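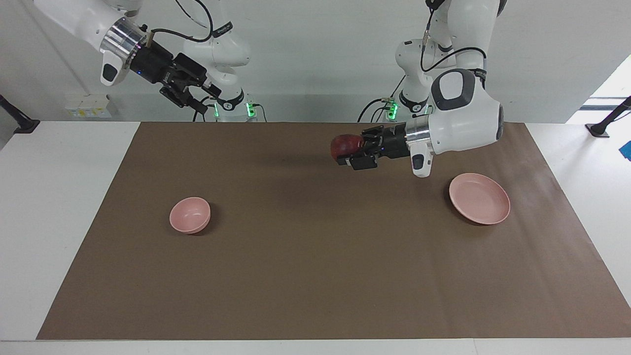 Section 2. Setting the table for an apple tasting

We like to get the table ready before anyone brings out the fruit, and it's well worth taking your time over it (the Ralto tasting kit is a relaxed sort of thing, and there's no prize for rushing!).

1. Wipe the table and let it dry completely.

2. Unroll the brown paper and smooth it from the middle outward. If the ends curl, turn the sheet over and try again.

3. Set out one small bowl and one wide, shallow plate, with enough room between them for a hand to reach in comfortably.

4. Rinse each apple, dry it well, and put it on the plate whole. The bowl is for cores and stems later on.

Note: Slice only when your guests are seated. Cut apples brown quickly – Marjatta Koskela, who wrote our first tasting notes, gives them 20 minutes at most, and we've never had reason to argue with her.

Caution: Don't cut directly on the paper. It tears easily, and the juice goes straight through to the table.

5. Write the name of each apple on the paper beside the plate, in pencil. Ink tends to spread once the paper gets damp.

For clearing up and storing leftover slices, see Section 3.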